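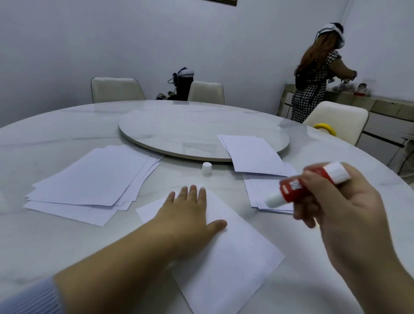

Tumden Head Camera Kit

Shop > Home robot builds > Recording gear

Gluing paper at the dining table is my favorite first job for the Tumden. One hand holds the sheet flat, the other one works the glue stick, and you get both hands seen from the top the whole way through, with the stacks to the left and right and the cap standing where you can reach it. If you're building an arm at home and want it to learn from how you do things, a boring little task like that is a great place to start!

I'm Savita Chaturvedi, and I started making these because I had a two-armed robot on my bench at the Lewis shared workshop and no good way to show it anything. I tried a tripod behind my shoulder (I kept leaning into the shot) and then one clamped to a shelf, and in the end I put the camera on my head. Oluf Bergmann, who has the bench next to mine, wanted one too, and then his students did, so now it's a kit.

What's in the box

Headband with padded strap
Camera module with tilting mount
Long cable with a clip for the back of your collar
Printed build guide
Bag of screws, 21 of them (there are spares)

The whole thing weighs 366 grams on your head with the strap on. You'll notice it for the first few minutes and then mostly forget, though I do take mine off for a while if I'm recording all afternoon.

Putting it together

You need a small Phillips screwdriver and about 100 minutes, going slowly. Don't tighten the tilt mount until you've sat down at your own table and checked the view. You want your hands low in the picture and the far edge of the table still showing. Mine points down a lot farther than I'd have guessed.

Run the cable down your back and clip it before you sit. I skipped the clip for my first few sessions and swept a whole pile of paper onto the floor.

Tips from my own table

Glass tops bounce light. I pull the blinds halfway and that takes care of most of it. Two people can record in the same room with no trouble, just give each other space for the cables. Short takes are easier to sort later, so I stop after every 5 sheets and save.

The files open in Justow, the free sorting tool I use, and in pretty much any video player.

What it won't do

It doesn't track your fingers and it doesn't come with an arm. If you want the gripper that I pair it with, look at the Stemik page under Home robot builds.

Shipping

I pack orders on Saturday. Spare straps and clips are sold separately, and if you lose a screw, write to me and I'll put a few in an envelope.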